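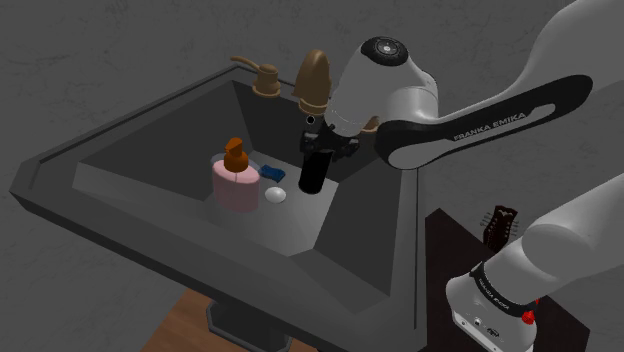

Figure 3. A rendered view of a pedestal sink with a broad rim and a deep, tapering basin.

3.2 The morning queue and how households settle it

Before we turn to the diaries themselves, it may help to say a little about the homes they came from. All of our households lived in the older terraces of Flillen, where a single bathroom usually serves the whole family and the sink (Figure 3 gives one form such a fixture can take) is shared by everyone from toddlers to grandparents. We visited most of these homes in September, when school had just started again and the mornings were, by general agreement, at their worst.

We sent out 500 diary booklets and were delighted to get 141 back in usable condition, a few of them with toothpaste on the covers. Each family was asked to write down who used the bathroom between six and nine in the morning, in what order, and whether anybody had a word to say about it. Many had a great deal to say! One mother in the Tiedemann Street group filled the margins of every page and then added extra sheets, and we are grateful to her for much of what follows.

Earlier work on shared rooms, including Yaman's long study of kitchens in Multora, treats the order of use as a matter of rank, with the wage earner going first and the children fitting in behind. Our families did keep something of this pattern, but it was looser than we had expected going in. The person with the earliest bus tended to have first claim, whoever that was, and in several homes a teenager with a part-time bakery job had moved ahead of both parents without any discussion that the parents could remember.

Sharing the room was also far more common than taking turns in it. Brothers and sisters brushed their teeth side by side, fathers shaved while small children sat on the edge of the tub and told them about their dreams, and one couple had done their talking about money there for years, as it was the only door in the house that closed properly. Ekrem Yaman, who kindly read an early draft of this section, pointed out that his Multora kitchens had a table and chairs to hold people in place, and he wondered what did the same job in a bathroom. We think the mirror has a good deal to do with it, and we come back to this in Section 4, along with the entries from the Stenon families who had two bathrooms and still lined up for one.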